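From: Ikum list member
To: Cold Brew and Tea at Home list
Date: 4 December 2020
Subject: Re: cold steeping black tea, how long is too long?

> I tried the overnight method with the Luvadska broken leaf and it
> came out flat, and kind of muddy in the glass. I used 9 grams to a
> liter and left it on the bottom shelf until lunch the next day. Is
> it the tea, the water or me? I also wonder if anybody here still
> bothers with a hot start. My mother did it that way and hers was
> never cloudy, but she also put in enough sugar to stand a spoon up.

Oh, I am so glad you asked this, because I have been steeping and pouring and scribbling in a notebook since summer and my family is tired of hearing it!

First, it probably isn't you. The Luvadska broken leaf is a lovely tea hot, with that malty thing going on, but the pieces are tiny and they give up everything early. By lunch you're drinking what's left at the bottom of the barrel. I'd pull it much sooner, after a short night, and go a bit lighter on the leaf. Whole leaf is far more forgiving. I had a pitcher of the Nogueira large leaf go a full day and a half (I forgot it behind the pickles) and it was still sweet and round, maybe a little woody at the end.

As for the mud, there are two kinds, and it helps to know which one you've got. If it settles when the glass sits, it's dust, and a paper coffee filter takes care of it. If it stays hazy all the way through, that's the tea itself clouding as it gets cold, and you mostly see it when hot tea is chilled fast. Cold steeping pretty much skips it. So yours sounds like dust to me, but do the sitting test and tell us! 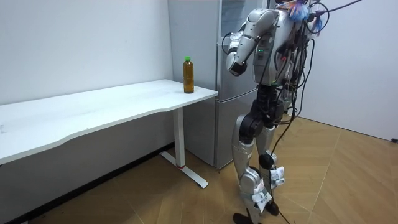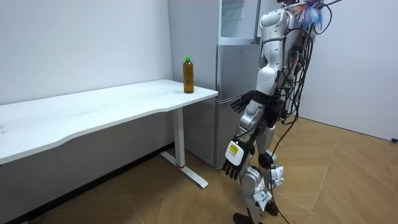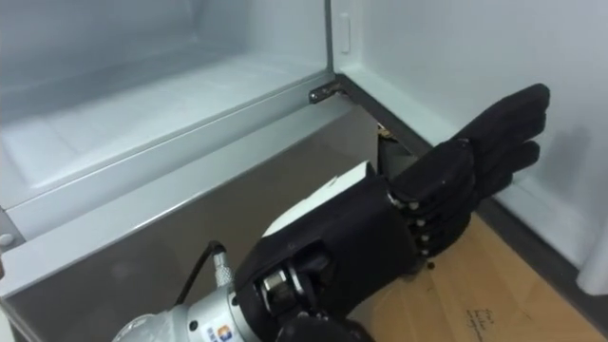
Now, the hot start. I do still bother, and I've come around to liking it best for anything smoky or very dark. Pour just enough hot water to cover the leaf, 200 F at the most, wait 3 minutes, then top up with cool water and let the whole thing come down on the counter before it goes anywhere near the fridge. That slow cooling is the bit I always rushed, and I bet it's what your mother did without thinking about it. The color you're after is a clear amber-brown, like the bottle of tea on the white desk in the first picture. Mine comes out redder when I use the Nogueira and closer to honey with the Luvadska, so don't chase the exact shade. Look through it at a window, and if you can read the calendar on the other side, you're in good shape.

Water matters more than I wanted it to. Ours is hard enough to leave a ring in everything, and the same leaf in filtered water tasted like I'd bought something twice the price. If you don't have a filter, borrow a jug from a friend and try one batch before you give up on the tea. I felt silly doing it and then I went out and bought the filter.

Fridge temperature, since somebody always brings it up: mine sits at 43 on the top shelf, which is warmer than it should be, and the bottom is noticeably colder. Same tea, same jar, and the bottom shelf one takes hours longer to get anywhere. I've turned the dial down now and had to add time to all my notes. If you move your jar around, write down where it was.

Sugar goes in during the hot part, while it will still melt. For the cold method I make a plain syrup and keep a small bottle of it in the door. A strip of lemon peel in the syrup is wonderful, but take it out the next morning or it gets bitter.

One more thing, for whoever asked last month about the Jukley pitcher with the mesh tube. I have it now! The tube is too narrow for whole leaf, which swells up and packs itself in like a cork, and the middle never gets wet. It's great for broken leaf though, so it might be just right for the Luvadska. The lid drips if you pour fast. I still reach for a big glass jar and a strainer most nights.

Please report back on the shorter steep, and say what you ended up using per liter. I'm starting a batch of each tonight and will post how they compare.

--
Ikum list member, currently out of clean jars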